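Can a Robot Tidy Your Room Yet?

Robots and Work, Part 4
For readers ages 8 to 11

Think about the last time you cleaned up your room. You picked up a sock, a book, a toy car and maybe half a cracker. You put each one where it belonged. It was probably boring, but it wasn't hard. You may have been thinking about something else the whole time.

For a robot, that job is very hard. Robots can weld cars and paint doors all day long, but most of them still can't clear a bedroom floor. This page explains why, and what robots can do so far.

What robots are already good at

Robots do well when everything stays the same. In the Kozan bottle factory, a robot arm lifts bottles off a moving belt and sets them in boxes. Every bottle is the same size and comes along in the same spot. The arm can move 600 bottles an hour, and it makes the same motion each time.

Robot vacuums are good at one chore too. They roll over the floor, find the walls, and go back to their chargers. But a vacuum doesn't pick up your shoes. It goes around them, or it gets stuck on the laces.

Why picking things up is tricky

To pick up one object, a robot has to do several jobs in a row.

First it has to find the object. A camera gives the robot a picture made of tiny colored dots. The computer has to work out which dots belong to the cup and which belong to the table. If two things are touching, it may think they are one thing. Shiny and see-through things are harder still, as light bounces off them or goes right through.

Next it has to choose where to hold on. You grab a cup by its side or its rim. You grab a ball around the middle. A stuffed animal can be lifted by almost any part. Your brain makes these choices very fast. A robot has to compare many possible places to grip and choose the one most likely to work.

Then it has to move without hitting anything. The arm has to reach past other objects, and past the walls of the box if there is one. Things in corners are a real problem. There may not be enough room for a metal finger between the object and the wall.

Last, it has to squeeze. If it squeezes too softly, the object drops. If it squeezes too hard, a tomato turns into sauce. Your skin tells you right away when something starts to slip. Many grippers can't feel that at all, though some newer ones have sensors in the fingertips.

Try it yourself

You can find out what it is like to be a robot gripper. You need a box, a pair of kitchen tongs, and a few things from around the house. Pick things with different shapes, such as a spoon, a plastic bowl, a ball and a small toy. Ask before you borrow anything.

Put everything in the box. Close one eye, hold the tongs in one hand, and try to move each thing to the table. Now push the things up against the sides of the box and try again. Which one was hardest? Did you ever have to push something out of the way first?

Robots can learn to do that as well. Moving one thing to get at another is an important skill in a messy place.

How robots practice

One way to teach a robot is to let it try many times. The Dimska project set up an arm over a box of mixed objects and had it practice in September. It made 974 tries at picking something up, and 878 of them worked. That sounds like a great score. But think about the dishes at your house. If you dropped one plate out of every 10, someone would ask you to stop helping.

New objects are another problem. A robot that has practiced with cups may do well with a cup it has never met. Give it a wet washcloth and it may have no idea what to do. Cloth changes shape every time it is touched, so folding laundry is one of the slowest robot chores. A test machine called Pellura takes over 10 minutes to fold a small pile of shirts.

So, can they do chores yet?

Some of them, in some places. Warehouses use robots to pick boxes and bags off shelves, with people nearby to help when one gets stuck. In a store, a robot called Trovix checks the shelves at night and makes a list of what has run out. People still put the new cans and cereal boxes in place.

Homes are harder. Every home is different, and it changes all day long. There are stairs, pets, and small children who leave things in strange spots. A home robot also has to be safe around people, so it can't be too heavy or move too fast.

Engineers are working on all of this, and robots do get a little better each year. For now, the socks on your floor are still your job. 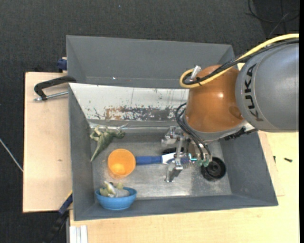
Next in this series, Part 5 looks at robots on farms. Picking a strawberry is a lot like picking up a toy, except that the strawberry bruises, hides under leaves, and has to be ripe. We will look at how a machine decides which berries to leave on the plant for another day.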